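4.2 Adding a firm to the legal panel

Use this section to add an outside law firm to a Rundlow roster. You need the Panel Manager role.

1. Open Panels > Rosters and select General or Preferred.
2. Click Add Firm and enter the firm's name as it appears on the engagement letter.
3. Attach the signed rate card. Files over 5 MB are rejected.
4. Set the review period. The default is 90 days.
5. Click Submit. The record stays in Pending until a second Panel Manager approves it.

Caution: Moving a firm between rosters clears its agreed discounts. Export the rate card first.

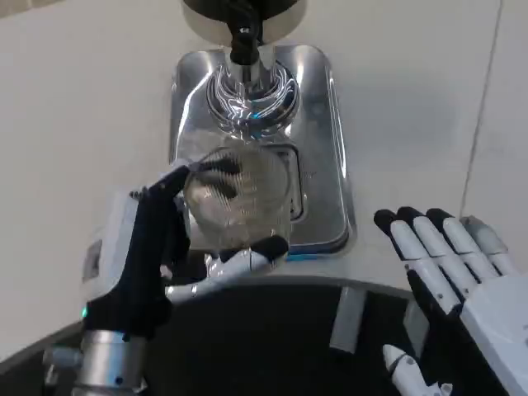
Matter limits are set per firm and apply to all open instructions. When a firm reaches its limit, Rundlow holds new instructions in a queue - it does not reject them. Think of a glass held under a dispenser outlet: the limit is the size of the glass, and raising it has no effect on the rate at which work is sent. To change the rate, edit Allocation Rules (section 4.5).

Note: Error 862 means the firm already exists on the other roster. Search both before retrying.

Comments (2)

Sizwe Nel
Step 5 fails if the second approver is on the Berrada single sign-on. Logging in directly works.

lendau_ops
Does the queue in 4.2 carry over when the review period ends? Ours emptied in May.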